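September, 4:40 pm, cell 2

Window frame again. Nazanin wants a decision on grippers before the Fallahi people call, and I want to go home, so we are both motivated.

Plan was to run the same pick with the Trernero fingers at three closing speeds, force limit left where Elie set it. I don't love where Elie set it, but his initials are on the sheet and mine aren't.

Frame is the little wooden four-pane one, C-clamp lying flat on the marble top. Approach is straight down from above.

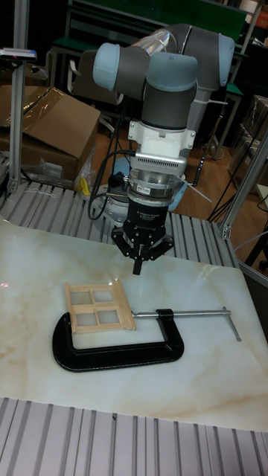

Arm over the frame and clamp.

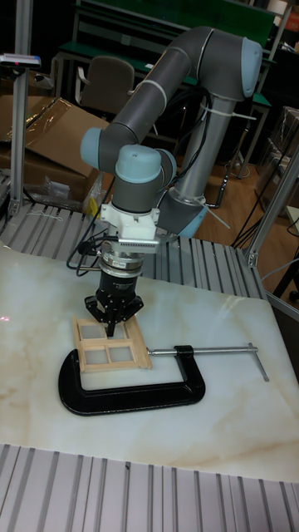
Slow speed was dull, in a good way. Medium gave 8 force trips, most of them on the descent, before the fingers had any business feeling anything. I suspect the sensor zero. We tare at home pose and then swing the wrist over, and the cable drags a bit on the way. Moved the tare to the hover point, 300 ms wait, and the trips mostly stopped. Fast speed I gave up on after the controller threw error 156, which the Skerosel manual describes as "general motion condition." Thank you, Skerosel.

Elie thinks the whole problem is finger stiffness and that the Grilcombe set would fix it. Elie has thought this since before we owned a robot. I'll try them, but with the new tare first, otherwise we're comparing two things at once - again.

To do:
- shorter cable loop at the wrist
- ask Nazanin if fast speed is a real requirement or just something she said in a meeting
- rerun medium, Grilcombe fingers, same force limit
- find the other hex key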